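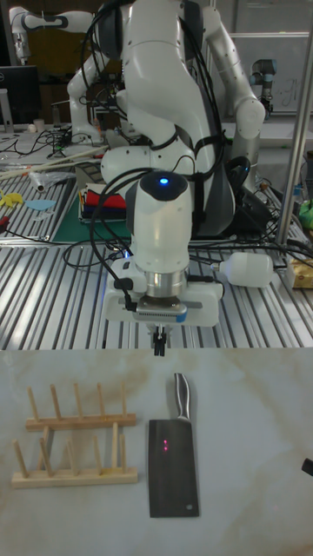
06/09/2024

Clemency letters, second pass on the Natudberg boxes.

Carried on with the refusals. The 300 petitions we drew in June are now all transcribed, and the outcome field is filled in for every one of them. The reasons field is another matter. Most refusals give no reason at all, only "after careful review" or "the governor has declined to act". I had been entering those as "no reason given", but going back through the first folder I found I had used "merits" for a few of the same wording. Corrected those. If anyone has a copy of the sheet from before today, please bin it.

Agreed rule, written out so I stop changing my mind: a letter counts as giving a reason only if it says something about the case itself. Mentioning that the board has voted is procedure. Mentioning that the courts have already looked at the matter goes under "deferred to courts", which gets its own code. I think that one will end up the largest after "no reason given", but I haven't run the totals and don't want to until the coding is finished.

Rovel (the text matcher) is still having trouble with the carbon copies. It reads "denied" as "dented" or "demed" and then drops the letter into unclassified. I added both spellings to the list by hand. It also splits any letter that runs over a page into two records, so the total came out at 1,958 when I ran it over the whole set, and that is too high. Need to merge by petition number before using that figure for anything. Petition numbers are stamped top right on most, but the stamp moves to the foot of the page after the office changed over.

Dates. There are three on a typical file: when the petition was received, when the board voted, and when the governor signed. We want the gap between the last two. In 6 of the files the signature is dated before the vote. Could be typing errors, could be that the decision was made first and the vote recorded afterwards. I can't tell from the papers and have not tried to guess. Flagged them in column J and left the dates as written. Please do not tidy these. 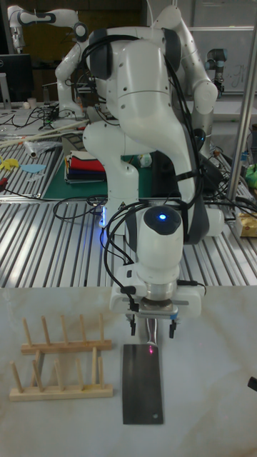 Also went through the campaign statements that Draline sent over, to see whether anything said in public lines up with the letters. Useful for two of the governors, less so for the third, who hardly spoke about clemency except when asked about one arson case. His answer there was that the jury had heard the evidence. The expert report that cast doubt on the fire evidence was in his office's file by then, stamped as received. There is no note on it to show who read it. I have copied the stamp and the cover sheet and put them in the case folder, nothing more. Whether the report went up to him is a question for the interview side, if they get that far.

Second coder check: we each did 10 letters blind. Disagreed on one, where the letter says the petitioner "has not accepted responsibility". I had it as a reason, the other coder had it as standard wording. It turns up in other letters from the same year, word for word, so I can see the argument. Left it as a reason with a query mark.

Işık folder not started. The handwriting is bad and there are loose sheets with no petition number.

To do
- merge the split records and rerun the count
- check column J against the minute books
- ask Draline for the radio transcripts
- new code for reprieves, which at present are going in with refusals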